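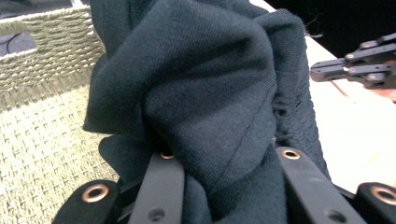
Week 6 notes: reward loops in classroom apps

Hi all, these are the notes from the 10/03/2022 session, typed up from my scribbles, so forgive the odd jump. Slides are in the usual folder.

We started with Amik, the reading app a lot of you met on placement. A child reads a short passage, answers a few questions and gets shells, and the shells buy hats for an otter. Fine so far! But look at where the time goes. In the session log I put up, a second grader named only as "R" spent 30 minutes in the app and read 2 passages. The rest was the hat shop. R had saved up 500 shells and was (I think quite sensibly) taking a while to decide.

So, first question for your journals: was R "on task"? The teacher dashboard says yes, because it counts any minute the app is open. Bjartur argued that we'd never count a kid standing at the pencil sharpener as reading, and I'm with him, though a few of you pushed back and said the shop is what gets R to open the app at all. Keep that argument going, please.

Terms you need:

Contingent reward: you get it for doing the thing.
Completion reward: you get it for finishing, however badly.
Variable reward: you get it sometimes, and you can't tell when. The mystery clam in Amik is one of these.

Then we did the Henríquez reading, and I know it's long. If you're short on time, skip to the second half, where the sticker chart study from 1977 comes up. The kids there who already liked drawing drew less once the stickers stopped. It's a small study and an old one, so go easy when you cite it, but it's a good way into the whole debate.

We ran out of time for Clullow on parent accounts and paid upgrades. Read it anyway! I want to open with it next time, mostly the part on what a free account shows a child that a paid one doesn't.

For next week: pick one app your placement school uses, play it as a student, and write down every reward you get and what you did to earn it. One page is plenty. If your school doesn't use any, Radomir Stojanović at the Merport library has tablets you can borrow (bring your student card).

Journals are due at the end of March.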